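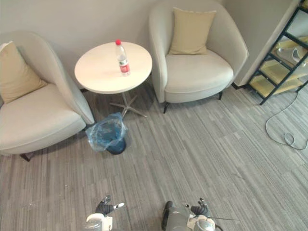 在Toshiko Shimada看来，一间休息区要收拾多少遍才算够，得由学习系统说了算，人只管耐着性子一遍一遍地教，教到它在没见过的房间里也知道该从哪儿下手。

Vakum今天很高兴地告诉各位合作伙伴和一直关心我们的朋友，Cestell示范采集项目的第一阶段已经完成。这一阶段从四月开始，全部围绕办公休息区的日常整理展开：拿起水瓶，拿起揉皱的塑料袋，照看桌子底下和椅子旁边的垃圾桶，都是大家下班前顺手就做了、谁也不会多想的小事。可要把这些小事一件件教给双臂机器人，还真要花不少心思，我们也想借这个机会，把这段日子里的工作慢慢讲给大家听。

第一阶段共收录193段完整示范，分属38种任务写法。所谓“任务写法”，是团队内部的叫法，指同一件事用不同的话交代下去，比如“把瓶子收好”和“桌上那瓶水拿走吧”，动作可能差不多，说法却差得很远（办公室里的人说话，本来就各有各的习惯嘛！）。每段示范由操作员遥控双臂完成，画面、关节数据和文字指令同步保存，再交给Makokha标注平台逐段核对。 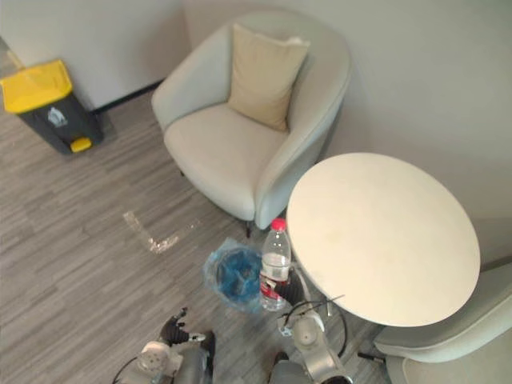 做砸了的示范会不会删掉？
会保留下来，单独标记。物品滑落、抓取位置偏了、中途重新来过，这些片段都归入另一组数据，训练时由研究人员决定用不用、用多少。

说到物品，团队在挑选时着实讨论了好一阵子。水瓶的形状大致固定，拿的位置却很有讲究；塑料袋更让人头疼，轻、软、半透明，每捏一次就换一个样子，操作员往往要先停一停，想好从哪一处褶子下手，再让手指合拢。这类犹豫我们没有剪掉，都原样留在记录里，连同手臂绕开桌沿时多走的那一小段路。家具也会在两轮采集之间挪动位置，圆桌往外一点，扶手椅转个角度，好让系统见到的房间不至于总是一个模样。

采集分2个班次进行，每班结束后留出时间整理笔记。操作员的笔记写得很随意，有人抱怨桌子底下不好伸手，有人提议把指令说得再家常一些，其中不少意见已经写进了新版采集手册，在此也向每一位动手又动笔的同事道一声谢。 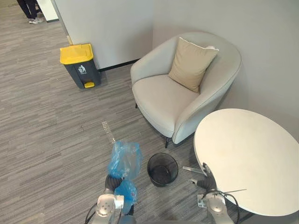

Morenike Akande对此有些不同的看法：示范的段数固然要紧，她更希望下一阶段多收一些“不顺手”的情形，东西落在桌边的、夹在椅脚旁的，让两只手不得不互相迁就，因为真实的办公室大多就是这副样子。

她的建议已列入第二阶段计划。新一轮采集将增加六类场景，包括茶水间台面、打印区和小会议室，同时开始收录两只手先后交接同一物品的示范。用这批数据训练的模型暂名Nirum，目前仍在内部调试，测试结果会在第二阶段结束后另行公布。

有意参与第二阶段的单位，可以提供闲置的休息区或会议室作为采集场地，也可以推荐愿意学习遥控操作的人员，没有经验也完全没关系，上岗前都有专人带着练习。采集期间如有同事经过，相关画面会在入库前做遮挡处理；场地内的私人物品请提前收好。

垂询与报名，请通过Vakum官方网站的“Cestell项目”栏目留言，项目组会在工作时间内逐一回复。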